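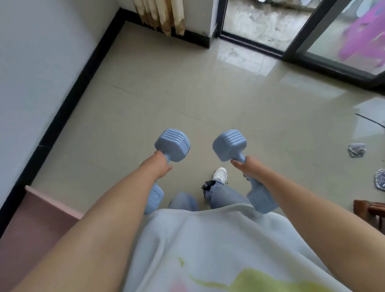
*A pair of light blue dumbbells, one in each hand*

# Sturnamwood Home Exercise Loan Scheme

Progress report to the Hemmin Fund
9/19/19

## Where we are

The scheme lends small exercise kit to adults in Sturnamwood who have been told by a nurse, physio or GP to build up their strength and who don't want to, or can't, go to a gym. Each borrower has a visit at home, a written plan, a follow-up call and a second visit. The grant pays for the visits, the kit, the storage unit and the part-time coordinator post.

We are past the halfway point of the grant. By the end of August 88 people had joined and 70 of them had reached their second visit. The target for the whole grant is 300. We are behind, and the section on numbers below sets out why and what we plan to do.

Spending is close to budget overall, though it is uneven between headings.

## Numbers and who is joining

The slow start was mostly down to referrals. We had assumed that the two surgeries would send most people to us. One has done so steadily. The other changed its patient record system in the spring and our form was not carried over, so for most of a quarter the staff there had no simple way to refer. We only found this out when we rang to ask why it had gone quiet. The form is now back, and we have asked to be told before any further change.

People who refer themselves have made up some of the gap. The notice in the library and the insert in the parish newsletter both brought in enquiries. The posters in the leisure centre brought in almost none. With hindsight that was a poor place for them, given who the scheme is for, and we won't reprint them.

Most borrowers are over sixty, as expected. We had not planned for the number of younger people who have asked to join after an operation or a long illness. They fit the terms of the grant and we have taken them on. Their plans take longer to write and they tend to want to move to heavier weights sooner, which has affected the kit order (see below).

We are still weak on the estate north of the bypass. Few people there have joined and we have no good explanation. The bus timetable makes no difference to a scheme that visits people at home. We have arranged to attend the Friday lunch club there through the autumn.

## Visits

A first visit was meant to last 30 minutes. Hardly any have. People want to talk through their medication, their stairs, a fall they had two years ago, and whether the dog will be in the way. The visiting staff feel this time is well spent, and the second visits go better when the first has not been rushed. We have now stopped booking visits back to back and allow a gap between each one. It means fewer visits in a day, and we accept that this makes the target harder.

At the first visit the instructor checks the space the person intends to use. In older terraces this is often the kitchen or a back bathroom, because the other rooms are carpeted and full of furniture. The instructor looks for loose mats, poor lighting and something solid to hold. If the space isn't suitable the plan is changed to seated exercises until another can be found.

Cancelled visits remain a nuisance. Reminder calls the day before have helped. Reminder letters did not and we have dropped them.

## Kit

The kit list agreed at the start was resistance bands in three strengths, light hand weights in pairs, a balance pad and a printed booklet. Some changes have been made:

- The balance pads were too big for many bathrooms and narrow kitchens. We have bought a smaller one and keep the original for people with more room.
- The lightest bands perish fastest. We now replace them after each loan and no longer try to clean and reissue them.
- Hand weights come back in good condition and can be lent again many times. We ran short of the middle weight in June and July and had a short waiting list.
- The booklet has been rewritten in larger type, with one exercise to a page. The first version was ring-bound and would not lie flat, so the new one is stapled.

We would like to move a small sum from the band budget to hand weights. A note with the amounts has gone to the Fund separately and we would be glad of a reply before the next order is placed.

Returns are better than we feared. A few sets have been kept beyond the loan period by people who are still using them. We haven't chased these. The choice for the Fund is whether we should let long-term borrowers buy their set at cost, which several have asked to do. Our own view is that we should, with the money going back into kit.

## Bookings and records

Bookings moved to Pritix in the spring. Setting it up took longer than we had been led to expect, mainly because our old spreadsheet held names in one column and had to be split by hand. It now works well for visits. It does not handle loans, so the kit register is still kept separately, and the two have to be compared at the end of each month. That is tedious – half a day for the coordinator – and we are looking for a better way.

Paper consent forms are held in the locked cabinet in the office. We had one form go missing in May. It was found in the wrong folder the same week and nothing had left the building, but the person was told and we have changed how forms are filed.

## What borrowers tell us

The instructor asks the same short set of questions at both visits: how easily the person gets up from a chair, carries shopping, climbs stairs and sleeps, and how many days in the past week they did their exercises. We are cautious about reading much into the answers at this stage. The people who reach a second visit are the ones who kept going, and we know less about the rest.

With that said, most people report finding it easier to get up from a chair. Stairs show less change. Sleep shows none that we can see. The number of days people exercise drops off after the first month, then seems to settle at a lower level that they keep to. We have brought the follow-up call forward by a week to try to catch people before they stop.

Comments have been mostly kind. The complaints were about the ring-bound booklet, the smell of new bands, and visits being moved at short notice. Two people said they had expected a class and were disappointed there wasn't one. A small number stopped because of pain, and in each case they were advised to go back to whoever referred them. No injury has been reported.

## Staffing and premises

The coordinator post has been filled throughout. One of the two visiting instructors left at the end of June and the post was empty for five weeks. The remaining instructor took extra days, and we used a supply instructor for part of the time. This is the main reason the staffing line is over budget for the quarter while the travel line is under.

The storage unit at Zindex is dry, and we can get into it early in the morning, which suits the visiting rounds. The rent goes up in the new year. We have asked about a smaller unit and think the kit would fit if the old shelving was replaced with taller racks.

## Money

Kit spending is on budget. Staffing is over for the reason given above and should come back into line by the end of the next quarter. Travel and printing are both under. We don't intend to ask for more money during this grant. If sign-ups rise as we hope, the underspend on travel will be used up by the extra visits.

## Risks

The main one is the target. At the present rate we would finish well short. With both surgeries referring and two instructors in post the rate should rise, but we don't think it is realistic to promise the full figure by the end date. We would like to discuss either a short extension at no extra cost or a lower target. Of the two we would prefer the extension.

The second risk is winter. Last year the phone was quiet over the cold months and visits were lost to ice and illness. Calls can replace some follow-ups, though not the first visit.

## Next steps

1. Attend the lunch club north of the bypass and review in the new year whether it has led to any sign-ups.
2. Place the next kit order once the Fund has replied on the budget move.
3. Try a single register for loans and bookings, starting with new borrowers only.
4. Write to people who stopped before their second visit, asking why, with a stamped envelope.
5. Agree the storage arrangements before the rent changes.

The next report is due in December. It will include the replies from people who stopped early, if enough come back to be of use, and a revised forecast for the rest of the grant.

*Scheme coordinator, Sturnamwood*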